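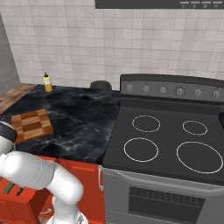 Cultwood is a shared workshop for members who design and build their own household robots. Every project begins in simulation, and members are expected to complete that stage before they reserve bench time. The kitchen model is the one most often used. Its white arm works between a marble counter and an electric range, and the checkered cutting board serves as the usual first target for members who are learning to plan a reach. Members may change the layout of the room in their own copies, provided that the shared version is left as it was.

Home | About Us | Membership | Workshop Hours | Projects | Contact

3 min read

Our History

The workshop was founded by Fulgencio Montes and Sakda Inthanon, who had been building a kitchen arm in the Montes family garage under the project name Tovar. The first Tovar arm used printed joints and secondhand motors, and its drawings remain available to all members. When the garage could no longer hold the work, the founders leased the present space, which measures 3,272 square feet. Membership now stands at 86.

Our Facilities

The main floor has 36 workbenches, a machine room, and an electronics area. Simulation computers are located on the upper level and may also be reached from home. Members who build at home may bring in parts for cutting, drilling, and electrical testing. The machine room closes at 9 p.m.

Our Projects

Tovar continues under the direction of Wondimu Ambaye and is now in its fourth version. Claltex, a joint controller designed by members, was adopted as the standard board for new arms in January. Before a controller is approved for use on a physical arm, it must complete 100 consecutive simulated runs without a collision. Results are entered in the project record by the member responsible.

Our Staff

Crescencio Serrano serves as workshop director and oversees safety training. Fulgencio Manríquez manages the machine room and the tool library. Applications for membership are reviewed monthly and may be submitted at the front desk.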